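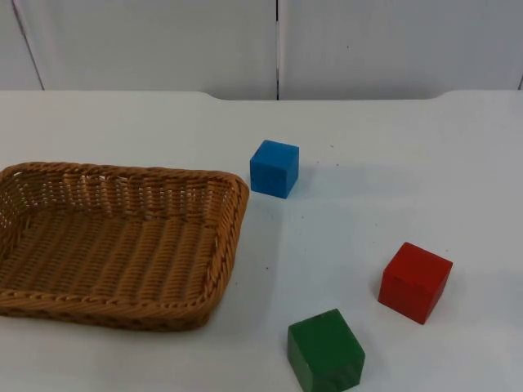
Seam Strength and Thread Choice in Machine-Pieced Cotton Patchwork

Final project report, Textile Studies diploma
Submitted by Ifeoma Shehu
Okcombe College, November

1. Purpose

The project examined whether the choice of sewing thread has a measurable effect on the strength and appearance of machine-pieced seams in quilting-weight cotton. Students in the Okcombe patchwork stream are normally advised to match fibre to fibre and to piece with cotton thread. The advice is widely repeated, but the department's own handbook gives no test results to support it. The work reported below was intended to supply a small body of evidence under ordinary workroom conditions.

2. Materials

Two threads were compared. The first was a Vestergaard three-ply mercerised cotton in natural. The second was a Promura fine polyester in a similar colour. Both were bought on the spool from the college supply store and kept in a closed drawer between sessions.

The fabric was a plain-weave bleached cotton from a single bolt. It was washed, dried flat and pressed before cutting. All strips were cut with a rotary cutter on the lengthwise grain, and the selvedges were discarded. Backing and wadding were not used, as the project was concerned with the piecing stage only.

3. Method

A total of 1,168 seams was sewn over the term on one domestic machine, divided equally between the two threads. Stitch length and upper tension were set at the start and checked against a reference swatch each time the thread was changed. Needles were replaced at the beginning of every session. The seam allowance was a quarter inch throughout. Imperial measurement was retained for this purpose alone, in keeping with quilting practice.

Half of the seams for each thread were pressed open and half were pressed to one side. Each sample was then left overnight before testing. Samples were clamped in the Ketavau tensile tester in the materials laboratory and drawn apart until either the thread or the fabric gave way. The mode of failure was entered in the project log by hand.

Samples with a visible sewing fault (a skipped stitch, a pleat, or an allowance outside tolerance) were set aside before testing. After this inspection 905 samples remained. The proportion set aside was higher than planned, and most of those losses date from the first 2 weeks, before the machine's feed had been serviced.

4. Results

The polyester seams held to a higher load than the cotton seams under both pressing methods. When a polyester seam failed, the fabric commonly tore beside the stitching and the thread remained whole. When a cotton seam failed, it was usually the thread that broke, and the patch could be unpicked and sewn again.

Seams pressed to one side performed slightly better than seams pressed open in both threads. The difference was small, and the project does not claim that it would be noticed in a finished quilt.

On appearance, a panel of 4 staff and students examined pressed blocks without being told which thread had been used. The panel preferred the flatness of the cotton-pieced blocks at points where several seams met, although its members did not agree on every block.

5. Discussion

The results give some support to the handbook's advice, though on different grounds from those usually offered. Cotton thread was the weaker of the two. Its advantage lay in the way it failed – a broken thread is a simpler repair than torn cloth. For wall pieces and other work that will not be laundered, either thread would appear suitable.

Several limits should be recorded. Only one fabric was tested, and only in new condition. Repeated washing and exposure to light were outside the scope of the project, and both are likely to matter in a bed quilt. One operator sewed every seam, so the findings may reflect individual habits at the machine.

6. Recommendations

It is recommended that the handbook entry on piecing thread be revised to mention mode of failure, and that machine servicing be completed before the start of term. A further project could repeat the test on laundered samples, using a coloured fabric so that fading can be assessed at the same time.

The project log and the retained samples have been lodged with the textile workroom and may be consulted on request.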